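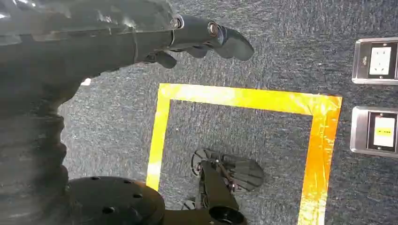

A square marked out in yellow tape on the carpet at Skelleo's Kavport office.

Divided boxes and floor tape replace desk drawers at Skelleo

Skelleo has started moving the small supplies at its Kavport office out of desk drawers and into divided cardboard boxes, with taped squares on the carpet to show where boxes go when they are off a desk. The change began in November and will cover all 167 desks in the building.

The boxes come from Willems, a packaging supplier in Wemomham. They arrive flat, with the partitions packed separately, and are folded and slotted together at the office. Each one is open at the top so that the contents can be seen without picking it up. Skelleo ordered 1,000 of them, enough for every desk plus the supply room, the front counter and the two meeting rooms on the ground floor. The rest will be kept flat as spares.

The office had used drawer units under the desks for years. When the desks were moved closer together last spring, many of the drawers could no longer be opened all the way, and people began leaving pens, chargers, adapters and clips on the desktops. Some of it went into coffee mugs. A lot of it went missing, and the office was reordering the same charging cables every few weeks.

A sort-out of the old drawers turned up 2,506 loose items, not counting paper clips. Cables made up the largest group, followed by pens and dried-out highlighters. Anything broken was thrown away or recycled. The rest is being shared out among the boxes as they are put together, and leftover cables are going to the supply room, where they will be sorted by plug type. 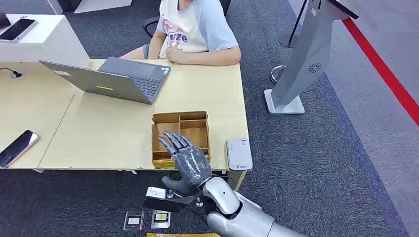 A cardboard box with compartments near the front of a desk.

Staff can decide for themselves what goes in each compartment. The office is asking for only two things: no food in the boxes, and nothing stacked higher than the walls. Phones and laptops are not part of the plan and can stay wherever people like to keep them.

Boxes that are shared between desks are handled a little differently. These are to be lifted down at the end of the day and set inside a taped square, so that the desktops can be wiped in the evening – the cleaning crew had asked for this more than once. Shared boxes go back up in the morning, and the first person in at each group of desks is expected to do it.

The squares were laid out with ordinary yellow tape. Skelleo tried chalk first, but it did not show up well on the gray carpet and was gone after one pass of the vacuum. A few squares close to the printer had to be moved because they sat in the way of the paper tray. Corners that lift should be pressed back down or reported at the front counter, where there is a spare roll.

Willems has sold the same type of box to other offices in Wemomham, mostly for mail rooms. The cardboard is plain and can be written on, and several people at Skelleo have already labeled the walls of their compartments in marker. Partitions can be pulled out to make a larger space for things like staplers. A box that gets crushed or soaked can be flattened and put out with the regular cardboard, and a new one picked up from the supply room.

Not everyone was in favor. In a short survey before the order was placed, some staff said they would prefer a drawer that could be closed, and others were worried about losing desk space. The office has agreed to keep one locking cabinet per floor for personal items. Keys can be signed out at the front counter between 8 a.m. and 5 p.m.
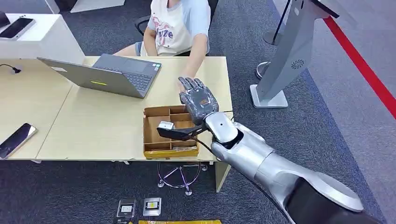 Dirk De Bruijn wrote in to say that his own office tried the same kind of box and that the walls between the compartments were the first thing to go. "Put a strip of tape where the partitions cross, on the underside, before you fill it," he wrote. "We didn't, and by the second month the pens were in with the batteries." He also asked whether the old drawer units would be given away, as he would take two.

Skelleo said the drawer units will be offered to staff first. Any that remain will be available for pickup at the side entrance in Kavport once the last desks are done.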